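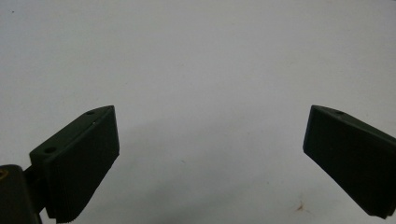 Worktop and Surface Refurbishment, Cencombe Building
Progress report to Ullance, second period
Prepared by Yoshinori Yoshida, facilities projects

1. Summary

Work on the white surfaces in the Cencombe building is on budget and slightly behind schedule. Of the 100 surfaces in the grant schedule, 87 have been inspected, cleaned and either passed or listed for repair. The other 13 are all on the upper floor, where access was delayed until the end of August by the flooring contract. They will be completed in the next period.

2. Work completed

Each surface was cleared, wiped with neutral detergent, rinsed and left to dry overnight before inspection. Inspection was done by eye under a low side light and then by hand with a straightedge. Condition was recorded on a three-point scale:

Grade A – smooth, with no more than faint mottling or small isolated marks
Grade B – marks or dull areas that remain after cleaning
Grade C – chips, lifted edges, or damage through the finish

The grade A wording was changed during this period. The first version required an even color across the whole surface, and under side light almost nothing met it. Faint mottling has no effect on use and is no longer counted as a defect. Surfaces graded B for mottling alone under the old wording were inspected again and moved to grade A.

Grade C surfaces have been taken out of use and labeled. Two of these are in the ground floor workroom, where the edge next to the sink has lifted. The sealant there had failed along the back joint, and the joint will be cut out and resealed before the new edging goes on.

3. Materials and suppliers

Edging and filler are supplied by Buschmann. The first delivery of edging was a warmer white than the approved sample and was returned. The replacement matches the sample under daylight and under the room lighting. A labeled offcut is kept with the project papers for checking later deliveries.

Konard is carrying out the resurfacing. Its crew works from 6 a.m. to 10 a.m. so that the rooms are usable for the rest of the day. This adds setup time to every visit but has kept complaints from room users low.

4. Expenditure

Spending in this period was $2,836, against $2,363 in the previous period. The increase is due to the edging order, which was paid in full on delivery. Return carriage on the rejected batch was paid by the supplier and does not appear in the accounts. No contingency has been drawn.

5. Issues

Adhesive residue from old bench labels is taking longer to remove than planned. The citrus-based remover works but leaves a slight film, so a second rinse has been added to the method. Scrapers are no longer used on any surface, following fine scratching on one bench in the east room.

6. Next period

Inspect and grade the upper floor surfaces.
Reseal the sink joint and fit new edging in the workroom.
Complete resurfacing of the grade C items.
Issue a one-page cleaning instruction to room users, including the list of approved products.

Approval is requested to carry the unspent labor allowance for the upper floor into the next period. The total grant is unchanged.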